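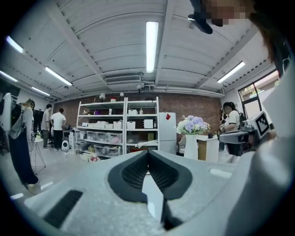
Figure 4-1. Ulari hand-held gripper, view from the tool camera with the unit facing the ceiling. Jaw pads in the centre, square marker on its mount at the right.

4 Preparing the hand-held gripper

This section describes how to prepare one Ulari gripper before a recording shift, how to set the zero of the jaw, and how to change the jaw pads. Read the whole section one time before you start. The work needs one person, except for step 4.3.5, which is easier with two.

You will need:
the 2 mm hex key from the Ulari case
a lint-free cloth
clean water in a spray bottle
the 52 mm gauge block
a computer with Sakon installed
a spare pair of pads, if the pads are to be changed

CAUTION: Keep fingers, hair and loose sleeves away from the jaw when the trigger is in use. The jaw closes faster than it opens.

4.1 Check before power on

1. Put the gripper on a soft mat, with the camera facing up. Do not lay it on the marker side.
2. Look at both jaw pads. The fine grid must be visible over the whole surface of each pad. If the grid is worn flat in any place, change both pads (see 4.4).
3. Look in the notch where the two pads meet. Crumbs, tape and pieces of label like to stay in this place. Remove them with a wooden toothpick. Do not use a metal tool.
4. Check that the slotted vent on the body is free from dust. Do not cover the vent with tape or with a sticker.
5. Push the marker mount lightly with one finger. It must not move. If it moves, tighten the two screws at the base of the mount and go to 4.3 before you record anything.
6. Wipe the marker with a dry cloth. If it is still dirty, use the cloth with a little water.

CAUTION: Never use alcohol on the marker. It makes the black print grey, and the tracking then fails at the edges of the image. Alcohol is also not permitted on the pads.

4.2 Zero of the jaw

The gripper measures the opening of the jaw in counts. The zero must be set again after every change of pads, after a fall, and on the first use of each month.

1. Connect the gripper to the computer and start Sakon. Wait until the status line shows READY.
2. Leave the unit powered for ten minutes. The room must be at 18 °C or warmer.
3. Open the page Jaw and press Clear Zero.
4. Release the trigger fully. Press Set Open.
5. Put the 52 mm gauge block between the pads and close the jaw on it gently. The block must sit straight and not turn.
6. Read the value in the field Counts. The nominal value is 1,740. A value up to 1,779 is accepted.
7. Press Set Gauge, take out the block, and close the jaw completely. Press Set Closed.
8. Press Save. Sakon writes the values in the gripper, so you do not need to repeat this on another computer.

NOTE: If the count is higher than 1,779, repeat from step 3 one time. If it is still too high, one of the pads is probably not seated. Take off both pads and fit them again.

NOTE: The software has an item called Quick Zero. It sets only the closed position. Please do not use it after a change of pads.

4.3 Camera and marker check

1. Clean the lens with the lens cloth, from the centre to the outside.
2. Open the page View in Sakon. The picture is strongly curved at the edges. This is normal for the wide lens and you should not try to correct it.
3. Check that both pads and the marker are in the picture. The marker must be complete, with all four corners.
4. Point the camera at the ceiling for five seconds. If the ceiling lights show moving bands, change Mains Frequency in the settings. Use 50 Hz in Australia and 60 Hz in Canada.
5. Walk one slow circle in the room with the gripper at chest height, while a second person watches the field Track. It should stay green. Short yellow is permitted near a plain wall.
6. Press Store Reference.

NOTE: Keep the face of the operator out of the view as well as you can. For faces which still come into the recording, set Face Blur to ON before the first session.

4.4 Changing the jaw pads

CAUTION: Disconnect the cable and wait until the light is off before you touch the pad screws.

1. Open the jaw by hand, slowly.
2. Remove the screw at the back of the left pad. Slide the pad outward. Do the same with the right pad.
3. Clean the bare finger with the dry cloth. Old glue must come off completely.
4. Fit the new pads. They are mirrored and are marked L and R on the back side.
5. Put in the screws and turn them only until they stop. The thread is in plastic and is easy to damage.
6. Close the jaw and look along the notch. The two edges should meet without a step.
7. Do the zero again as in 4.2.

Write the change in the service log, with the serial number of the gripper and your initials. Spare pads are ordered from Dumitrescu under the name Pad Set Vudine, and they are sold only as a pair. For questions on 4.2 ask Milovan Vlachou, and for camera faults ask Tia Treloar.

Section 4 last revised in October. Changed: step 4.3.4, and the caution on alcohol.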